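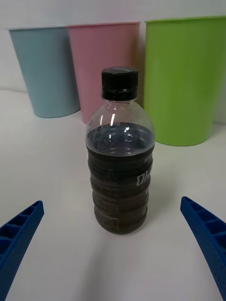
Figure 1. The bottle and the three cups on the white table.

Does the Cup Change the Taste? Our Project on Color and Cold Drinks

By Ju-won Ham, with In-ho Joo

Why we picked this

My aunt keeps a stack of plastic cups in her kitchen, all different colors, and when I was little I refused to drink anything out of the green one. I was convinced it made everything sour. My cousin felt exactly the same about the blue one (he said it was "the toothpaste cup"), so between us we caused a lot of trouble at lunch. When our teacher at Pemlow asked for a project about everyday perception, I remembered the cups right away, and In-ho said yes before I'd even finished explaining. He will say yes to anything with snacks in it.

So our question was pretty simple. If you pour the same dark drink into a blue cup, a pink cup and a green cup, do people say it tastes different?

What we used

The cups are plain plastic, light blue, pink and lime green, with no printing on them. We wanted plain ones on purpose. The first set In-ho brought from home had cartoon bears on the side, and everybody in the trial run just talked about the bears. They're all the same basic shape too, narrower at the bottom and wider at the rim.

The drink was one brand of cola for the whole project, in clear bottles with black screw caps. We went back and forth on this for ages! I wanted orange juice, because it's what I drank as a kid, but juice next to a colored wall of plastic looks different in every cup and you can see it from across the room. Cola is so dark that it looks nearly the same in all of them once you're looking down into it. It goes flat, though, and that turned into our biggest headache (more on that later).

The table was white with a white wall behind it, and we kept everything else off the taster's side. We also had water, plain crackers, score sheets, and a kitchen timer shaped like an egg that In-ho is weirdly proud of.

How a tasting went

We had 30 tasters, mostly from our own year plus a few teachers who wandered in around the end of lunch. Each one sat down, got a cracker and a sip of water, and then tasted from each of the three cups in a shuffled order. In-ho shuffled little paper cards to decide it. After every cup the taster gave a score for sweet, a score for sour and a score for cold, and then could write anything they liked in the comments box.

We told them the drinks "might or might not be the same." Our teacher made us add that line, which was fair. My first script let people think there were three separate drinks and she said that was sneaky.

I did the pouring and In-ho did the talking. We tried it the other way first and I kept giggling.

A few tasters couldn't make it on the main day, so we ran 2 sessions altogether, the second one on a Wednesday after school. We opened new bottles for that one and kept them in the same fridge as before.

What we found

Okay, so the sweet scores. Pink came out ahead, and of the 30 people, 20 gave pink their highest score for sweetness. I was honestly jumping around when I added that up. The other tasters were split between blue and green, or had a tie and couldn't choose.

Cold was messier. Light blue did a little better than the other two, but there were so many ties that I don't want to make a big thing of it. In-ho does want to make a big thing of it, so I'm recording here that we disagree.

And sour? Nothing! Green was no more sour than anything else. My entire childhood theory, gone. One teacher did write "tastes like limes, sort of" about the green cup, and I've kept that score sheet.

We got 79 written comments back once you leave out the blank boxes and the one that was only a drawing of a cat. Plenty of them mention fizz. People noticed bubbles much more than we expected, and that's a problem for us, because the last cup in each tasting had been sitting out the longest.

Things that went wrong

The flat cola, first of all. I poured all three cups before the taster sat down, thinking it would save time, and if somebody was slow with their cracker the drinks just sat there. Next time I'd pour each one right before it's handed over and put the cap back on the bottle in between. I forgot the cap a lot.

Also, people talk. By the second session at least one taster came in saying "this is the one where it's all the same drink, right?" We kept the score sheet but put a star on it.

And we never asked anybody what their favorite color was. In-ho thought of it on the bus home, after everything was washed and put away. If most of our tasters just love pink, then our sweetness result might be about that, and we can't tell from what we have.

If we did it again

I'd like to add a white cup, so there's something to compare the colors with. In-ho wants to try it blindfolded with the same cups, to see whether the scores even out once nobody can see which one they've got. We'd need more crackers for either plan. We ran out both times.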